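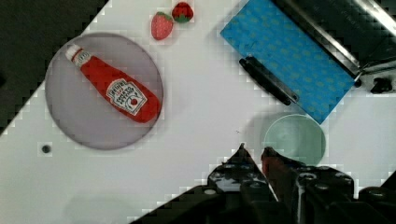

Ketchup separates and comes out watery, is it still good to eat?

Posted in Kitchen and Food Storage
Asked by Dalia Lamrani, 11/22/20

Hello to all. I hope this is the correct section, if not please move it.

We are a family of four and we use quite a lot of ketchup, mostly my sons with eggs and with potatoes. Since the summer I buy the large squeeze bottles, as they are cheaper by weight in the shop in Drerkthorpe where I go. My difficulty is that every time the bottle stands for a few days, the first thing to come out is a thin red water, and it makes the toast or the chips wet. After this the ketchup comes normally.

My mother-in-law says that it is spoiled and wants to throw it away. My husband says that it is normal and eats it. I am between them and I would like to have an answer which I can show to both.

I also want to ask where you keep it. In my parents' house it was always in the cupboard, also when it was open, and I do not remember that anyone became ill. Here I see that many people put it in the fridge. Our fridge is small and the door is already full with milk and juice, so if the cupboard is allowed I would prefer it.

The last thing is how to take out the rest. When the bottle is nearly finished, there is still a good amount on the walls inside and I do not like to throw away food. I have tried to put it upside down but it falls over each time somebody opens the cupboard.

The bottle in use now was opened in June, I think, but I did not write it down. It was at the back behind the vinegar and we had forgotten it while we used another. The smell is the same as always and I see no mould.

Thank you in advance for your patience with my English.

Elsie Gilchrist

The water is fine. Give it a shake with the lid shut and carry on. It's just the tomato and the vinegar parting company, same as yoghurt does on top.

Fridge once open, that's what I do. June is a long time though, I'd bin it.

Oğuzhan Karabulut

Good evening Dalia. I worked four years in the kitchen of a hotel, and after that in a school canteen, so I have opened a great number of sauces. I will try to reply to each part, and please excuse me if it becomes long.

First, the water. Ketchup is made from very small pieces of tomato which hold the liquid between them. When it stands without moving, the pieces settle slowly and push out part of the liquid. It is mostly water with vinegar, sugar and salt, and by itself it is not a sign of spoiling. You will see it more if the bottle stands in a warm place, or if it is half empty. Close the cap well, shake it strongly, then let it rest for a moment with the cap downwards before you press. If you still receive some drops, press the first small amount on a spoon and not on the toast.

Now the signs which are a reason to throw it away. If there is mould, also a very small point of it under the cap, do not remove the point and eat the rest. If the bottle has become swollen, or it hisses when you open it, something is fermenting inside. The same if the smell is like beer or yeast. A slightly darker colour at the top is usually only from the air, and it changes the taste more than anything else.

About the place. Vinegar, sugar and salt protect ketchup quite well, and this is why your parents had no problem. But the manufacturer writes on the bottle how to keep it after opening and for how many weeks, and I would follow this text before any person on the internet, myself included. The recipes are not equal any more. The ones with less sugar and salt have less protection, and for these I would not use the cupboard at all. In a house where a bottle is finished in two or three weeks the risk in a cool cupboard is small. With a bottle which stays open for months, the fridge is the better place.

For your bottle from June I agree with Elsie. You do not know the date exactly and it has been in the cupboard through all the warm months. I understand it is not pleasant to throw it away, but a new one does not cost much. From now on write the opening date on the cap with a marker pen. In the canteen we had to do it with everything and I still do it at home, my wife laughs about the mustard.

About the fridge door: if it is full, lay the bottle flat on a shelf. The cap must be clean and closed to the click, otherwise you will wash the shelf. I wipe the opening with a piece of kitchen paper after each meal. The dry crust which forms there is the place where mould begins most easily, and also it makes the ketchup shoot to the side.

For the rest on the walls, you can put the bottle upside down in a mug or in an empty jam jar, then it cannot fall. Leave it overnight. When nothing more comes, I add one spoon of vinegar and one of warm water, close, shake, and pour it into whatever I am cooking on that day. It is very good in lentil soup, in a sauce for meatballs or with baked beans. Do not add water and then keep the bottle for later, because the protection becomes weaker. Use it the same day.

One more thing for a family of four: the large bottle is cheaper by weight only if you finish it. If you throw away a quarter of it, please calculate again. I buy the middle size for this reason.

I hope you can show this to your husband and to your mother-in-law, and both can be a little bit right.

Reply from Dalia Lamrani

Thank you both, and Oğuzhan especially for taking the time. I have thrown away the June one. The jam jar is working, I had a tall one from gherkins and the bottle stands in it very well. I did not know about the crust, ours was quite bad and I have cleaned it with hot water.

May I ask if the same is valid for brown sauce? We have one which is also old.

Reply from Oğuzhan Karabulut

For brown sauce it is similar, it has usually more vinegar and keeps well. Look at the text on the label, and if you cannot remember when you opened it, you know already what I will say.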